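Subject: Re: [kuusisto-list] Tool loans, and what counts as late
Date: 2021-03-29

On the question of late fees, I've read all 17 replies and would like to add an eighteenth, for balance. The pegboard and the bench are below. 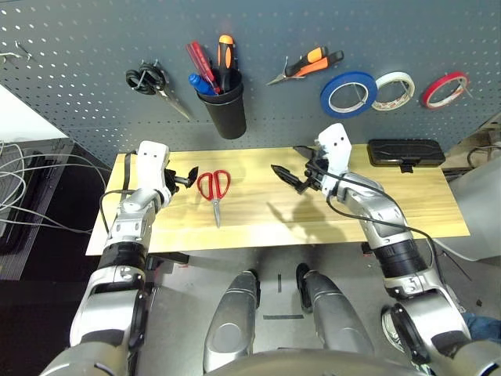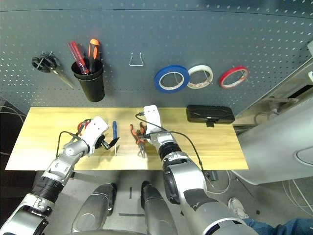
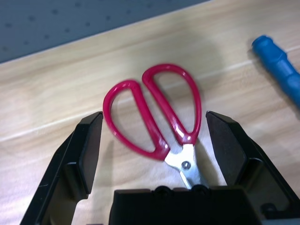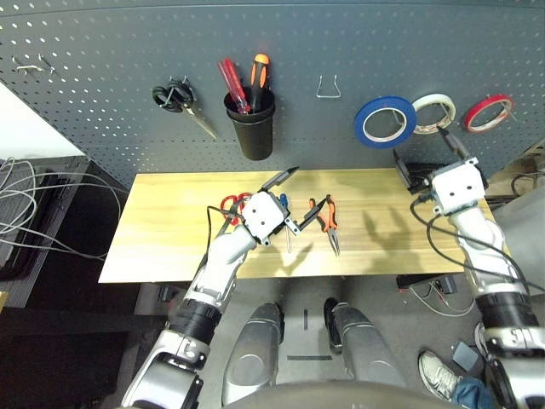 Now, the message that started this:

> Three days is plenty for a hand tool. Anyone who
> needs five is building a boat. I propose a fee
> of $3 a day, no exceptions, as they do at Laltulora.

I was the person building the boat. It was a bookcase, but I take the point.

Laltulora can charge fees; it has 577 members and a front desk. We have a clipboard – and the pen has been out on loan for weeks. Before we fine anyone, could we agree on where the day starts? I borrow at nine in the evening and would like that not to count as a day.

I'd vote for five days and a mildly disappointed email. I can write the email. I've received enough of them.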